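Open day at the Zarkance mill, Wostdale

Posted March 20, 2024

I have been wearing Zarkance knits since I was a student with no money and a single decent jumper (charcoal, crew neck, eventually eaten by moths), so when the label announced it was opening its Wostdale mill to the public I booked before I'd even looked at a map. Then I looked at the map. It's a fair old drive. I took a thermos, two podcasts I never listened to and a very unseasonal coat, and got there with the car park already half full and a sausage sizzle going by the gate.

If you only know Zarkance from the campaigns, all those moody models leaning on rocks, the mill is a bit of a shock. It's a long brick building with a sawtooth roof and a newer metal-clad bit stuck on the back, next to a paddock with actual sheep in it. The sheep belong to the neighbour and have nothing to do with anything, but they were easily the most photographed thing of the day. I took plenty myself.

You sign in, they give you a lanyard and a pair of earplugs, and you get put in a group. Mine was a mixed bag: a few fashion students in gorgeous trousers, a couple of retired knitters who knew more than the guide, a dad with a pram. The guide was from the sampling team and had a good loud voice, which she needed, as the first room is where the flatbed machines are and you can feel the racket through the soles of your shoes.

I'd seen knitting machines before, only never a room of them going at once. The carriage flies back and forth and this perfect rib just creeps out underneath, and you want to stand there all day. Our guide pulled a sleeve off one of them and passed it around still attached to its waste yarn. It was the new moss green from the winter range and the colour is so much better in person! On the website it looks like pea soup. In the hand it has all these flecks of brown and a kind of mustard in it, and the students went a bit quiet and reverent.

She explained that the body, sleeves and collar come off the machines as shaped pieces, so there's hardly any cutting, and that the offcuts from sampling go into a bin for a spinner who turns them back into yarn. I asked whether you could buy that yarn. You can't, or not yet. One of the retired knitters wrote something down in a very determined way.

After that came linking, which was my favourite part and the one I'd come for, really. Linking is how the collar gets joined to the body, loop by loop, on a round dial covered in points. Every single loop has to go on its own point. The women doing it barely looked down. They let us have a go on a scrap piece and I managed 11 loops before I dropped one, and the ladder ran straight down the fabric like a stocking in a school production. The dad with the pram did far better than me. I'm not bitter.

I asked how long it takes to get good and the answer was a laugh, followed by "ask me when I am". I have since gone and looked at the necklines of everything I own. Please try it. Turn the collar inside out and look at the join, and you'll see straight away where the money went or didn't. I found one jumper, which I'd thought was quite flash, with an overlocked seam like a school windcheater.

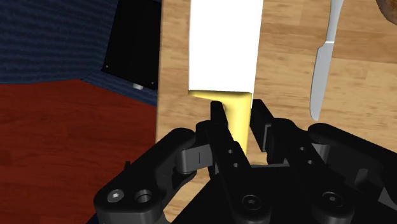 Washing and finishing is through a set of plastic strip doors, and it smells wonderful, like wet dog and expensive soap. Straight off the machine the knit is stiff and a little greasy, nothing you'd want against your neck. Then it gets washed, tumbled and steamed over a flat metal form, and it comes out as the thing you recognise from the shop. They had a before and after on a table for us to feel. I'd honestly have sent the before one back.

A student asked the question I'd been wondering about, whether we could do the same at home to an old jumper that's gone hard. The advice was cool water, a small squirt of wool wash, no wringing, and dry it flat on a towel with the shape patted back in. And steam it, don't press it. Hold the iron above the wool and let the steam do the work. I've been squashing mine flat for years, so that's a habit to break.

Upstairs is the archive, and they only let a few people in at a time, so there was a wait on the landing with a plate of Anzac biscuits. Worth it. It's one narrow room with drawers down both sides, and in the middle a rail of pieces they'd pulled out for the day. There was a fisherman's rib coat with horn buttons I'd have happily walked out in. There was also a very eighties batwing cardigan with an appliqué cockatoo on it, and I swear half my group wanted it more than the coat. Someone asked if the cockatoo was ever coming back. We were told to put it on the feedback form, so I did, and if you go next time please do the same.

The pattern books were what got me, though. Before everything went onto computers the designs were charted by hand on graph paper, square by square in coloured pencil, with notes in the margins like "too busy" and "sleeve!!". You couldn't touch them, but the pages were turned for us. A few had tea rings on them.

Then it was back downstairs for the talk. This year's was about Zamari, the smaller line they're launching in July, and I'll admit I'd gone in a bit sceptical. I've seen plenty of labels bring out a little sister and have it turn out to be the same thing in thinner cloth. Zamari is all lightweight merino, meant for layering: singlets, long-sleeved tees, a slip dress, and a sort of wrap cardigan that ties at the side. The samples went around the seats. The tees are lovely, fine but not see-through, with a proper finished neckline. The slip dress I'm less sure of. It's cut very straight, and I suspect it will look superb on someone who isn't me.

The colours were made with Kao, the dye house down the road, who had their own table in the foyer with skeins laid out from pale to dark. I had a good long chat there, mostly about navy. Navy is apparently a nightmare. Everyone has a different one in their head, it changes under shop lighting, and customers bring back a cardigan because it doesn't match the trousers they bought somewhere else two winters ago. Kao had mixed 40 versions before Zamari settled on theirs, and they'd brought the rejects along. I liked a reject best, naturally. It had a touch of purple to it, and I was told that's exactly why it was thrown out.

Price came up, as it should. The tees will start at $100, which got a bit of a murmur. I go back and forth on it. It's a lot for a T-shirt and it's not a lot for something I'd wear three days a week under everything, and having watched the linking I'm less inclined to grumble than I was on the drive up. Still, I'd have liked to hear more about sizing. The sample rail stopped well short of where it should, and when it was raised from the floor the answer was that they were "looking at it". I hope they look quickly. The main range has got much better on this, so there's no excuse for the new one starting behind.

And then the seconds shop! I had been so restrained. It's in the old boiler room and it opens for the open day and not much else, so there was a queue out the door and people coming out with their arms full. Things go by fault, with a bit of red thread tied at the spot so you can see what's wrong. Mostly you'd never find it otherwise. I came away with a grey marle vest (a pulled stitch under one arm) and a scarf in a pink I will probably never wear. The moss green jumper was there in one size only and it wasn't mine. I tried it on anyway, in case, and had to be helped out of it by a stranger.

A few bits and pieces if you're thinking of going to the next one. Book early, as the archive slots went first. Wear flat shoes, and layers, for the knitting room is warm and the landing is freezing. The seconds shop takes cards now but the sausage sizzle doesn't. There's a ramp at the side entrance and a lift up to the archive, and the group with the pram used both without any drama. Bags go in a locker for the machine rooms, so put your phone in your pocket first. You can take pictures downstairs but not of the Zamari samples or anything in the archive, so you'll have to take my word on the cockatoo.

I stopped at the bakery in Wostdale on the way out and had a vanilla slice in the car with the heater on and the scarf in my lap. I've got the vest on as I type this. I've mended the pulled stitch, badly, in the wrong grey.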